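Camera placement and controller choice for a two-armed robot in simulation
Project report, Biltham stream, second semester
Submitted 26 August 2026

1. Background

The aim of the project was to find out how much the choice of camera view and arm controller matters when a two-armed robot is asked to clear a table. All work was done in simulation. The robot model has two arms, each ending in a two-finger parallel gripper, and we left the model unchanged for the whole project. The simulator build was Fosum, with task scripts carried over from the January group and rewritten where they depended on the old room layout.

Two controllers were compared. The first, labelled J in the logs, accepts joint targets and moves each joint along a smoothed path. The second, labelled C, accepts a target position and orientation for the gripper and solves for the joints at every step. C is easier to write tasks for. J is more predictable near the limits of the arm. The earlier Diramico report recommended C for all tabletop work, but it tested a single arm in a room with no walls close by.

2. Set-up

The test room has coloured walls and wooden furniture. Wall colours were kept plain so that a failure in the vision step could be traced to the view and would not be confused with clutter in the background. One recording covers both views: a head view, looking down over the torso at the arms and furniture, and a wrist view, fixed behind the fingers. Each trial starts with the arms in a stored pose and ends when the object is released or a time limit is reached.

We ran 298 trials in total, split evenly between the controllers. Trials in which the simulator stopped with a contact error were thrown out and repeated from the same random seed. The joint logs and camera streams were saved at the same rate, so that each image could be matched to one arm pose.

3. Camera views

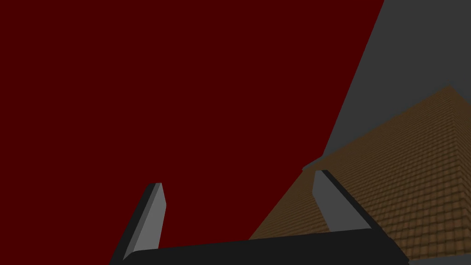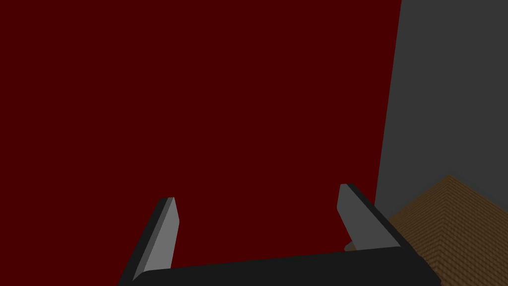
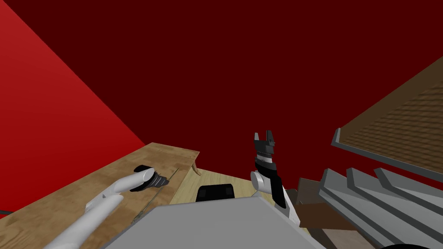 Head view, with the left arm over the table and the right gripper open and pointing up.
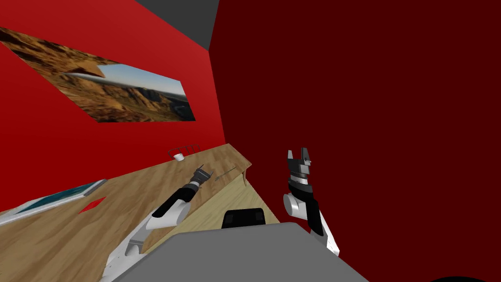
Dương, reading the draft of this section, asked whether the wrist view had been given a fair test, as a camera that close to the fingers is meant for the last part of a grasp and will always do poorly when the arm is parked. The point is accepted. The scores in the next section therefore leave out the parked poses, and the wrist view is only counted from the moment the arm starts its approach. This raised the wrist view scores for both controllers but did not change their order.

4. Results

Controller C finished more trials than controller J when the target was near the middle of the table. Toward the far end the order was reversed. The cause was visible in the joint logs: C would ask for an elbow position close to the limit, the solver would switch to a different arm shape, and the gripper would swing wide before coming back. On 43 trials the swing was large enough to knock the target out of reach. J did not show this behaviour, as its path was fixed before the arm moved.

Camera choice had a larger effect than controller choice. With the head view alone, the position estimate was steady but the torso and forearms could hide part of the work area. With the wrist view alone, the estimate was good close in and poor at the start, when a plain wall could fill most of the image and give the matching step nothing to work with. Using the head view to begin and changing to the wrist view for the final approach gave the best result under both controllers. The change-over distance was tuned by hand and is probably specific to this room.

Gripper opening was a minor factor. Starting with the fingers fully open cost a little time on closing – the narrower start saved that time but led to more contacts with the rim of hollow objects. We kept the fully open start for the final runs.

5. Limits of the work

The lighting in the simulator is even, and a real room would give shadows and glare that were not tested. Friction at the fingertips was left at the default value. Only one arm moved toward a target in any trial, so nothing in the results applies to tasks where both arms share an object. The wall texture settings were also not varied, although the wrist view results suggest they should be.

6. Further work

The next group should add a limit on elbow travel to controller C and repeat the far-end trials with the same seeds. The change-over rule could be tied to the size of the target in the head view in place of a fixed distance. The trial logs and the seed list are stored in the Biltham project folder, with the two controller configurations kept as separate files.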